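I've had the Votness tripod since June and I've grown very fond of it, creaks and all. It goes up in no time, the legs lock with a good firm twist, and it has stood through some properly blowy mornings on the coast with me. I paid a little more than I meant to (don't I always!) but I haven't regretted it yet.

My one grumble is the head. It sags a touch after you tighten it, so with a long lens I aim slightly high and let it settle - you do get used to it.

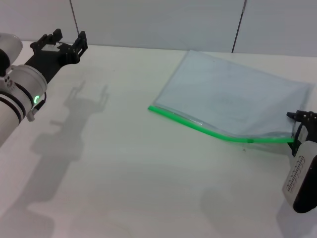
Neelam Khurana wrote in to say hers sagged as well, until she gave the little screw under the plate a quarter turn, and that she now uses it for 20 second exposures without any bother.

I shall try that this weekend. The bag is lovely too, with room for a flask. I'd give it 4 stars, and happily buy it again.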